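Skandach thermal paste, 2 gram tube

I bought two tubes in February for the old office desktops I fix up and sell. The cap is tight, the paste comes out evenly, and it spreads without dragging. A pea-sized dot covers the chip. Cleanup with alcohol takes one wipe, two if the paste has been on for a while.
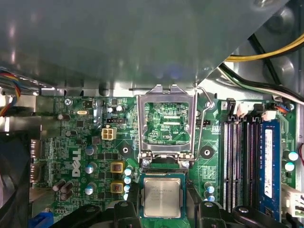
Dell desktop, socket open

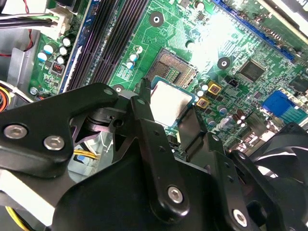
Under load my test machine held at 73 degrees, the same as with the Brorkus paste I used before. The Skandach tube costs less and has a better tip. The spatula in the box is too soft and I threw mine out. The label also peels off after a few days in a warm drawer, so write the name on the tube.

Four stars. I'll buy it again.

Josiane Marty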